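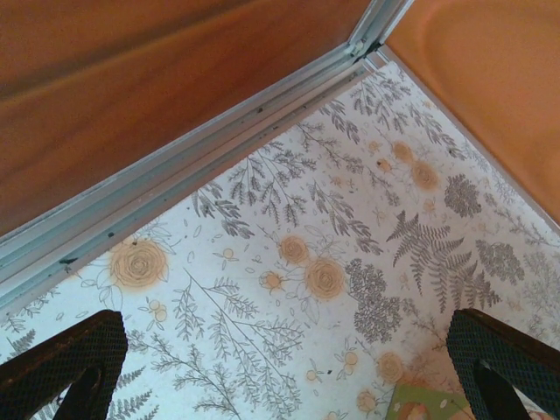

Wenn der Griff danebengeht

Eine Arbeitsgruppe in Prerano bringt Robotern bei, ihre eigenen Fehlgriffe zu erkennen

Ein Roboter, der eine Schraube einsetzt, arbeitet mit einem Gegenstand, dessen Form er genau kennt. Bei einer Papiertasche ist das anders. Sie knickt ein, wenn man sie berührt, sie steht nach jedem Versuch anders da, und ihre Henkel fallen mal nach innen und mal nach außen. Für die Forschung an Greifarmen gehören solche weichen Gegenstände deshalb zu den schwierigen Fällen.

Am Institut Drososier in Prerano ist in den vergangenen Monaten ein Verfahren entstanden, das hier ansetzt. Es heißt Fendon und besteht aus zwei Teilen. Der erste ist ein gelerntes Steuerungsmodell, wie es inzwischen viele Labore verwenden: Menschen führen dem Roboter eine Aufgabe vor, das Modell lernt aus den Aufnahmen, welche Bewegung auf welches Kamerabild folgt. Der zweite Teil ist neu. Er schlägt keine Bewegungen vor, sondern schätzt laufend ab, ob der begonnene Griff noch zum Ziel führt.

Fällt die Schätzung unter einen Grenzwert, bricht der Arm ab, öffnet die Finger und fährt ein kurzes Stück zurück. Von dort beginnt er den Anlauf erneut, mit einem frischen Bild und leicht veränderter Richtung. Nach acht erfolglosen Anläufen bleibt das System stehen und meldet sich beim Bedienpersonal.

Trainiert wurde mit 700 Vorführungen. Ein Teil davon ging absichtlich schief. Die Bedienenden griffen zu tief, zu früh oder nur mit einer Fingerspitze und korrigierten sich anschließend. In den meisten Datensammlungen werden solche Durchgänge aussortiert. In Prerano bekamen sie eine eigene Markierung, und zwar an der Stelle, an der der Fehler beginnt. Das Markieren nahm laut Projektbericht mehr Zeit in Anspruch als die Vorführungen selbst.

Gearbeitet wird mit Kameras, die nah am Greifer sitzen. Sie sehen die Finger und den Gegenstand dazwischen aus kurzer Entfernung, vom übrigen Arbeitsplatz aber nur einen Ausschnitt. Das hat Folgen für die Auswertung. Ein Henkel, der knapp neben den Fingern liegt, ist gut zu erkennen. Ist er hinter der Tasche verschwunden, muss der Arm zuerst seine Lage ändern, bevor das Modell überhaupt etwas beurteilen kann.

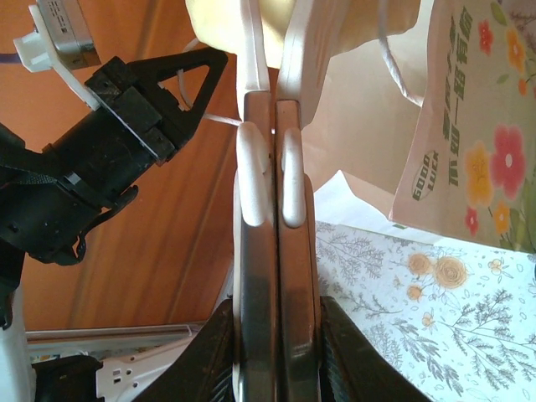 Warum greift der Roboter nicht einfach fester zu?

Mehr Kraft hilft nur, wenn die Finger bereits richtig sitzen. Bei einem schiefen Griff verformt sie das Papier, und der nächste Anlauf beginnt mit einer Tasche, die in den Trainingsdaten kaum vorkommt. Das Verfahren prüft deshalb zuerst die Lage der Finger und erhöht die Schließkraft erst danach.

Verglichen wurde Fendon mit demselben Steuerungsmodell ohne die zusätzliche Schätzung. Beide Varianten mussten sieben Aufgaben bewältigen, vom Anheben am Henkel bis zum Umsetzen einer Tasche. In fünf davon schnitt die Variante mit Abbruchfunktion besser ab, am deutlichsten beim Anheben. Beim Umsetzen war kein Unterschied messbar. Beim Auffalten einer flach liegenden Tasche war sie sogar schlechter, vermutlich weil das Modell hier auch brauchbare Griffe verwarf.

Langsamer ist das Verfahren ebenfalls. Jeder Abbruch kostet etwa 2 Sekunden, und bei ungünstiger Ausgangslage summiert sich das. Für eine Packstation mit festem Takt käme es in der jetzigen Form nicht infrage. Die Gruppe sieht den Einsatz eher dort, wo ein beschädigter Gegenstand teurer ist als eine kurze Verzögerung.

Offen ist auch die Wahl des Grenzwerts. Er wurde bisher für jede Aufgabe von Hand eingestellt. Ab Juli soll ihn das System aus den eigenen Versuchen ableiten, zunächst an Papiertaschen, später an Stoffbeuteln. Dafür ist eine neue Versuchsreihe auf der Plattform Lévesque vorgesehen, deren Greifer den Druck an beiden Fingern getrennt misst.

Stand: 05.01.2026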